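November
By Walter Restrepo

The kettle at Clirnero has been on and off twice before we get anywhere near the workroom, and that suits Margit Olaniyan perfectly well. She likes to talk first. She has been building and dressing work tables at the Wormont end of the building for long enough that she answers most questions with a story about cloth.

"People ring up and ask me for a table," she says, pushing the biscuits my way, "and I say, love, a table's the easy bit, what do you want around it? And then there's this long pause on the line."

What they generally want, once she has coaxed it out of them, is black. Black walls, a black roof, and a top that doesn't throw the light back at you. She learned the trade at Tirard, sewing drapes for small theatres, and she still talks about fabric the way my grandmother talked about pastry (it has moods, apparently, and you don't rush it on a humid day). The first enclosure she ever made sagged so badly in the middle that she took it home and cut it up for cushion covers, which she still has and which, she tells me with some pride, show every bit of lint in the house.

She pulled the best of the offcuts from a roll that cost her $1,080, a figure she can recite without looking it up, and she winced all over again when she told me. "I stood there with the scissors for a good ten minutes. My husband thought I'd gone to sleep standing up!"
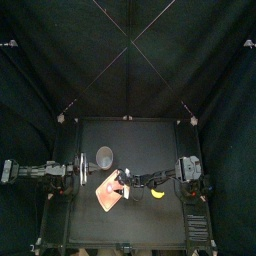 The dark table in its black fabric enclosure, with two cords crossing overhead.

The cords are what I kept coming back to. They're thin, pale things, and they make a great big X against the ceiling panel, and I had taken them for decoration. Margit was very kind about this.

"Everybody asks about the cross," she says. "I like a cord because you can fiddle with it. A bit tighter, a bit looser, go and have your lunch, come back and see what you think of it."

She is just as fond of her clips. There's a silver one on the left wall and its partner on the right at much the same height, and she'd spent most of a morning getting that to her liking. "I can't abide them crooked. My daughter says it's an illness. I said well, you've got the same colour-coded sock drawer I have, so don't start."

We talked for a while about greys. The tabletop is a matte dark grey, and she'd have you know there are a good many dark greys in the world and most of them are wrong. She keeps the rejected samples in an old cake tin.

I asked whether she'd ever be tempted by a colour, a nice deep green, say. She gave it proper thought, and another biscuit's worth of silence. "I'd do you a green one," she said at last, "but I'd want to see the cloth first."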